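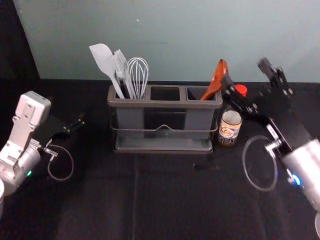 September 2023

Bench notes, utensil sorting, second week on Grutero

Finally got the full set of logs off the machine and counted, so writing this down before I forget which numbers are which. 2,484 attempts in total since we moved to the caddy task, 2,254 of them ended with the utensil standing in a compartment. I'm really pleased with that! In April we were still arguing over whether two arms could share a caddy without bumping elbows.

Which compartment is a separate matter. The current rule is only "any slot, upright". The sorted version (turners and spatulas left, spoons right, middle free for whatever comes next) is harder and I haven't scored it yet. Gut feeling is that the left slot is the trouble. Once there are two handles in there the third has to be threaded between them, and the policy likes to come straight down as if the slot were empty.

Whisk: my favorite thing to watch. The wires give a little under the fingers, so the grip looks terrible and then holds anyway. Bondska (the old controller) used to squeeze until it stalled. Grutero closes, waits, closes a bit more. Same hardware, same fingers, so all of that is software. Lovely.

Orange spoon: the bowl is glossy and the fingers skate on it. Grasping by the handle is fine, by the bowl is a coin toss. Would like to try the rubber pads from the Jorna kit, if they're still in the drawer under the printer. If you took them, please put them back, no questions asked.

Black cloth is staying. It kills the reflections we had on the bare table. Keep the seam running down the middle, I use it to line up the rack.

So can it do a kitchen chore yet? Depends how strict you are. Putting away utensils on a table we set up ourselves, with things it has seen before: yes, I'd say so, slowly. I timed myself against it out of curiosity and it wasn't close, I was done and making coffee. But it will happily go 200 rounds without getting bored, and I got bored at 7. Opening a real drawer, finding the tongs jammed sideways at the back, deciding the peeler is still dirty — no, a long way off. Dirty is the one that interests me most. We have nothing at all that looks at a spatula and says wash it again.

The Garba people want to know about shop-floor use, hand tools into a holder at the end of a shift. I think that's easier than kitchens in some ways. Tools are stiff, the holder is bolted down, and everything has one right place. Heavier though, and I don't trust the fingers with a big wrench. Told them we'd try screwdrivers first.

To do:
- score the sorted version properly, per compartment
- left slot with two handles already in, start there every time
- pads on one gripper only, leave the other bare to compare
- check cable slack at both wrists before the long run
- move the rack a little each round, I suspect it has memorized the spot
- borrow a ladle, something with a hook on the end

Long run goes on tonight if the logging disk has room. Please leave the curtain as it is.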